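We use cookies to remember your settings and to count visits to this page. By continuing to browse you accept our use of cookies. Accept all | Manage settings

Gallery: the yellow table, Ernbridge workshop

Published February 27, 2026

The Ernbridge room was refitted in October. Work on glossy black parts moved there from Crichton, where the old bench tops were dull grey and small marks on dark parts were hard to find. The main change is the table colour. Yellow was chosen after comparing sample panels under the normal ceiling lights, with dark and pale parts laid on each in turn. Black parts gave the cleanest outline on yellow. Pale parts did less well and are still checked at Crichton.

The table top is 90 cm from the floor. It is wiped down at the start of each shift with a damp cloth and then a dry one. Polish is not used, as it leaves a film that transfers to the work.

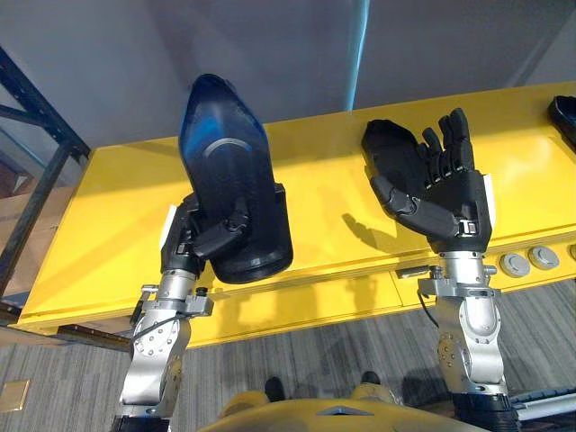 Black shell- or shoe-shaped object held upright over the yellow table, narrow end up.

Glossy black is awkward to judge by eye. A flat area takes the colour of whatever is opposite it, and a shallow dent only appears as a bend in a reflection. The method used at Ernbridge is to hold the part still, pick one reflection and follow its edge from end to end. The part is then turned a little and the same edge is followed again. If the bend stays in the same place on the part, it is marked for rework. If it moves with the light, it is ignored.

Each part is viewed for 30 seconds a side before anything is written down. Shorter times were tried in the first week and the second check kept finding marks that the first had missed.

Parts are logged on the Flemow sheet, one line per part, with the position of any mark given from the narrow end. The Gamavham sheet is used only for parts that come back after rework. Batch 63 was the first to be logged this way throughout; earlier batches have a mixture of both sheets and should not be compared directly.

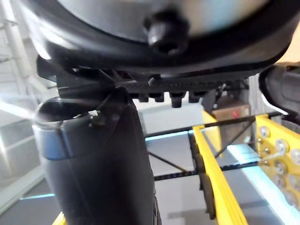
Ridged and recessed areas need a different approach from smooth ones. Dust sits in grooves and reads as a scratch from a distance, so grooves are brushed along their length with a soft dry brush and looked at again from close up. Corners and steps are checked last. A dark recess next to a bright rim is the hardest case, and a hand lamp held low to one side helps more than a brighter ceiling light.

Lighting levels for the room are due to be measured again when the lamps are changed. Settings for the hand lamp are kept on the card by the door.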